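I quit my running club in July and I still feel weird about it, so let me just get it all out.

I'd been with the Karnbridge Harriers for ten years. Tuesday nights, rain or whatever, and then soup at somebody's house. I was never fast! My best finish in the Clokwood trail race was 421st, and I told everyone at work like I'd won the thing. But I loved the soup, and I loved having a reason to leave my desk at five.

Then my knee started up. Going down stairs was the worst, I had to go sideways like a crab (my kids thought this was hilarious). I kept showing up anyway, and I'd jog the first bit and walk the rest, and by the time I got back the soup was gone and people were putting on their coats. 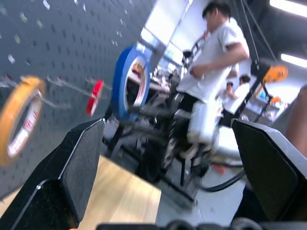
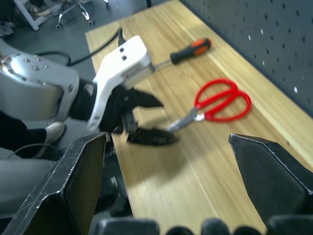

So one night I wrote a long email to Jingyi, who does the club newsletter, and then deleted it and wrote two lines instead. She wrote back in a minute flat and said come for the soup, skip the running, who cares. I said I would. I didn't go, though. I think I felt like a fake sitting there in clean shoes.

What I've been doing instead is swimming, badly, at the Y on Vakulenko Street. The water is freezing and the lockers eat your quarters, but my knee doesn't hurt and I can do a whole lap of crawl now without stopping to cough. There's a lady in the next lane who must be eighty and she passes me every single time. She waves, too!

Anyway, the club's spring potluck is coming up and I've had the invitation on the fridge all week. I bought lentils. I guess that means I'm going.

Comments

Uldis Navickas: GO. I stopped running ages ago and I still turn up for the food.

mapleknees: Is the Y pool really that cold? Was thinking of joining.

Jingyi Pan: I saw the word lentils and I'm putting you on the list.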